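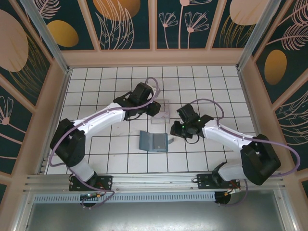
Part 3. Good practice at a shared cell

Before any program is started, the operator reads the cell card and signs it. This rule is old at Cleka and we keep it also for the student course. The second rule is about cables. Each arm needs enough free cable to reach all its positions, but a loop which is too large can catch on the other arm or on a wall. Compare the two lavender cables: both make a wide loop over the arm, and the right one goes out past the shoulder joint towards the side wall. With such loops you must run the whole path once at slow speed and watch the cable, not the gripper. In our Idik exercises the slow speed is 8 per cent.
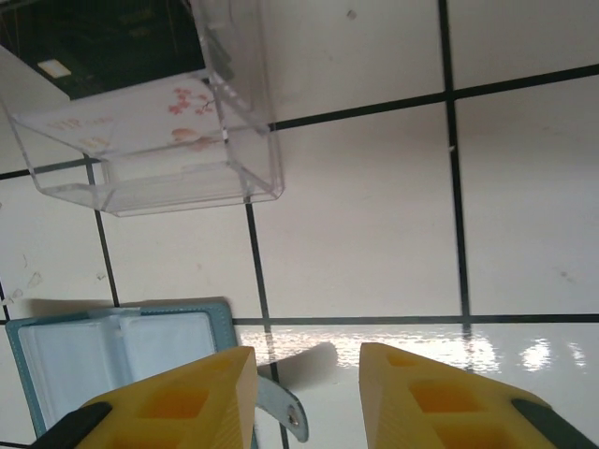

R. D'Souza

The third rule concerns the start position. Fingers should stop above the table with a clear space between them, and the operator must know what lies in this space. With a card holder, the strap tab is the part to think of first — it is thin, and it may lie between the fingers while the body of the holder is well to one side. Clear plastic boxes need the same care. Their walls are hard to find for a camera, more so when the table reflects light.

Please write in the log:
— the program number (for the Zernov task it is 672)
— which arm moves first
— every object on the table, also the small ones
— any stop, with the reason

A stop is not a mistake and it does not lower your mark. Logs are handed in at the end of March.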